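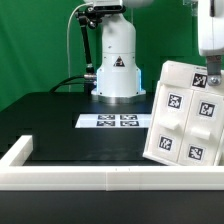 Do you need to drink two litres of water a day? Probably less than that, if you eat proper meals and have the odd cup of tea.

Posted in March by the author

I bring it up because I've spent a month with Litness, a hydration app that a colleague swears by. It wants to know your weight, your age and how "active" you feel, and then it hands you a target. Mine was 926 ml before lunch. Where does a number like that come from? I looked through the help pages and found a paragraph about personal balance and a link to buy a bottle.

The bottle is made by Bimelon and holds 500 ml, so you fill it twice and you've had your 1000. I can manage that sum without a subscription. A mug does the same job and goes in the dishwasher.

For the first week I did as I was told. I drank when the phone buzzed, thirsty or not, and got up twice a night. My skin looked the same. My headaches came on the afternoons they always come on, usually after too long squinting at a spreadsheet. The app gave me a badge.

Then there are the sachets. Amini does a lemon one, 20 to a box, with "electrolytes" in big letters and salt in small ones. It tastes like a flat fizzy drink somebody has cried into. I can see the point if you've run a long way in the heat. I had walked to the post office.

I do accept that some people forget to drink, my dad for one, and a reminder might suit him. Doctors tell some patients to drink more, or less, and they should listen to them. My grumble is with the rest of it, the selling of thirst to people who already have a tap.

I've deleted the app. It has emailed me since to ask if I'm all right.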